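Visit to the Tveit gripper lab, 12/03/2021

We went over to Tveit to try the two hand-held grippers we have been going back and forth on since October, the Odolley and the Reltlow. Genivaldo Nogueira met us at the door and took us straight down to the floor, so we skipped the slide talk. The space is one big hall with railings along the upper level, and partition walls divide it into mock rooms.

Each of us got a turn with both tools. The job was the same every time: walk up to a piece of furniture, open a drawer by its knob, take out a small object, put it back, close the drawer. Small knobs are harder than bar handles. With the Odolley I missed the knob on my first 2 tries and then got used to where the fingers meet. The Reltlow closes more evenly but it is heavier, and my wrist was sore after 16 drawers. 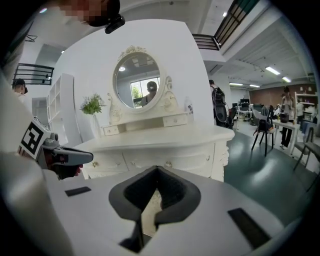
The markers on the fingers are how the software works out how far the gripper is open. Genivaldo said they reprint them when the corners get scuffed, and that a scuffed marker costs them more bad recordings than anything else. Padding wears out too. They keep spares in a box and change it when it starts to slip on smooth objects.

After lunch we looked at the cameras. Tveit had tried 7 before settling on one, and the main complaint with the others was blur on quick turns. The controller is a Hatena unit. It logged 448 runs the week before our visit and dropped none, according to their sheet. I did not get to see the log itself.

We are leaning toward the Odolley for the drawer work and will ask for one on loan. Still open: price for spare fingers, whether the trigger can be swapped for left-handed users, and how long the battery lasts with the camera running. Genivaldo is going to send the parts list.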